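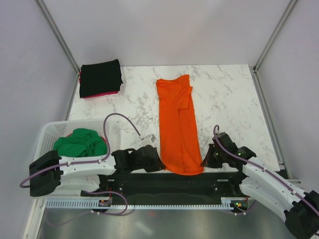
Folding cell, orange garment at the front edge

Ticket 145 -- Hekport laundry, folding cell
Status: open, waiting on Tessier

Evening shift reports long sleeves coming out with uneven ends. Restarted the Ravari controller, no change. Staff are refolding some 12 pieces a shift by hand.
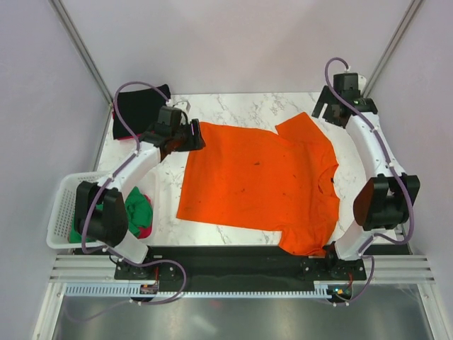
2 min read

Update, 14:00. Sleeves that hang past the table edge look like the common factor. Asked Trunow for a wider margin in the layout step.

Side note from the floor: the two folders moved to sorting last month now get called back for refolds, and sorting falls behind. Please agree on who covers -- it isn't in the rota.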